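Pamness Hall Users' Group
Minutes of the January meeting

Present: Tatu Kimaro (chair) and 18 members. Apologies were taken as read.

1. Minutes of the last meeting
Agreed and signed.

2. Visit to the Kesen open day
Tatu reported on the visit to Kesen. The group was split into two parties, with the first going in at 10.30. Staff gave a short talk and then showed the kitchen simulation on the large screen. The robot is tried out on a computer-made worktop before any work is done in the real test kitchen. 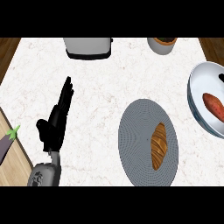 Members asked how often the foods and their places on the worktop are changed. Staff said this is done between runs, so that the hand does not learn one layout only. The talk ran over and the second party had less time for questions – Kesen has offered to answer these by email.

It was felt that the visit was worthwhile, though the sound at the back of the room was poor. Coach hire came to £900, which was within the sum agreed.

Action: Tatu to write and thank Kesen, and to send on the 3 questions left over.

3. Next visit
Ogola and Trurnonel were both put forward. Ogola can take the whole group at once but has no parking for a coach. Decision held over until prices are in.

4. Any other business
The side door key has been returned.

The meeting closed at 8.40 pm.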